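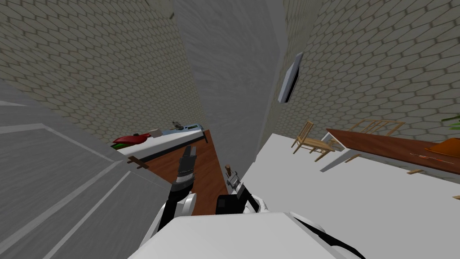
Page last changed: 14 July 2019

Product Review: Honkanen Interior Door Closer
Reviewed for the Mallwood Housing Office by Tekle Endale

The Honkanen closer is a surface-mounted unit for interior doors of ordinary weight. The Office fitted it to paneled doors in the Fiscombe building in April and has kept it under review for use in other residences.

Installation. The unit is supplied with screws, a paper template and a short wrench. The template was accurate, although the printed instructions show the arm for a left-hand door only. Staff fitting a right-hand door should turn the template over and mark the holes from the back.

Closing action. Two valves set the closing speed and the final latch. Both respond to a quarter turn. On doors with a worn strike plate the latch valve had to be opened further than the manual advises, and those doors closed with more noise than residents liked.

Comparison. The Gralov closer now in use costs less and has a longer arm, but its cover comes loose and replacement covers must be ordered separately. The Honkanen cover is held by one screw.

Rating. Recommended for bedroom and corridor doors. Not recommended for outside doors, where wind overcomes the closing force. Orders should quote stock number 1732.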